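Review: Fladura two-finger gripper and Doson control software, as used for memory module fitting

Prepared by Delia Insaurralde, Haugland Refurbishment Services
December 19, 2019

The Fladura gripper was bought for one task: fitting memory modules to used desktop computers before resale. Our workshop has now completed 114 fitting cycles with it, under the Doson control software supplied in the same package. This review deals mainly with a fault in the force limit, which other workshops should know of before they buy. 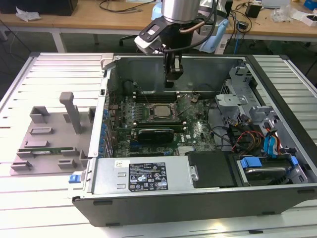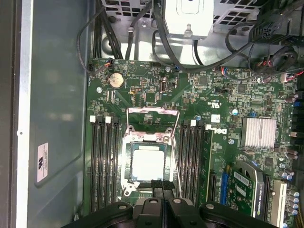 Daily use is satisfactory. The fingers are narrow enough to work between closely spaced slots, and the grip on a bare module is firm without marking the contacts. Changing a pair of fingers takes seven minutes with the key provided. The printed manual is clear on mounting and rather thin on everything else.

The fault concerns the downward force limit. After a protective stop, the software is meant to restore the limit set by the operator. On nine cycles it restored the factory value, which is far higher, and showed the operator's figure on screen all the same. On two of those cycles the arm pressed a module that was not square to its slot and continued to press until the emergency stop was used. One slot was cracked and the board had to be written off. There was no injury, but staff do reach into the case between cycles – a hand could well have been there.

Sigrun Isaksson of our safety office withdrew the unit the same afternoon. The supplier, Given, confirmed the fault from our log files and has promised a corrected release in January. Until it arrives, we power the controller down fully after every protective stop and enter the limit again by hand. The fault has not come back under this procedure, though it adds some delay to each stop.

The gripper itself is sound and fairly priced. We cannot recommend the package for work beside people in its present state. Owners of the current release should test the limit against a force gauge after a stop and should not rely on the displayed value.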